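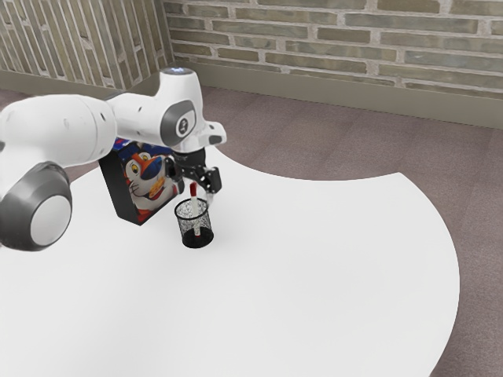 *White arm and table, computer rendering*

# About Fivance

Fivance is an independent developer and publisher of casual computer games, with offices in Wetthorpe. The company was founded by Celeste Sampaio and Rodrigo Falcão and employs 40 people in 2 studios.

The Amaral studio produces our time management and city building titles, including the Jastulden series, in which players restore a flooded river town one district at a time. The second studio is responsible for hidden object and matching games, as well as all translation and sound work.
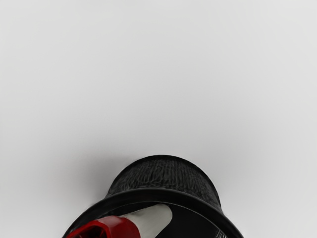 *Black object on a pale gray surface, computer rendering*

## Publishing

Fivance also publishes games by outside developers. Our catalog holds 500 levels across the Jastulden series alone, and each title is offered for download with a free trial period. Developers who wish to submit a game should send a playable build and a short summary to the publishing office. Submissions are reviewed in October.

## Management

Celeste Sampaio, Managing Director
Rodrigo Falcão, Director of Production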